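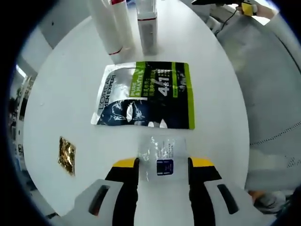 Open day at the Ferkirum workshop, Clemidbridge - who went?

Posted by Indira Gounder, July, 8.52 pm

Well, I finally got myself along to the open day, and I'm so glad I did! I'd pictured big orange arms behind a fence, and what I got was a friendly crowd around a table and a gripper you hold in your own hand. The practice things were straight out of a bathroom cupboard - a L'Oréal Men Expert face mask sachet (Pure & Matte, my son has the same one), a little gold foil packet, and a crinkly clear bag lying flat on a white tabletop. I had a turn with the clear bag and it took me 11 goes, with a very patient young woman cheering me on. The fingers have yellow tips and I kept wanting to pinch far too early.

Replies

pudeo_fan
Lovely write-up, Indira. I was in the 2 o'clock group and we ran well over, which I didn't mind a bit. I do think they should have started us on boxes, though. Handing a beginner a flat shiny packet is a bit unkind!

Michalis Kyriakidis
I'd disagree there, with respect. Anyone can pick up a box. I drove 52 kilometres to see the awkward stuff, and flat foil on a smooth table is as awkward as it gets. My neighbour Enache came along expecting to be bored and I had to drag him home for tea.

Raluca Jitaru
Bit of both for me. I loved the hands-on part but couldn't hear the talk from the back - a microphone next year, please, if any of the organisers read this.

Indira Gounder
Raluca, same! I caught the bit about labelling and lost the rest. Does anyone have notes they could share?

Silviu Toma
I've got two pages, in terrible handwriting. I'll type them up after dinner and post them in this thread.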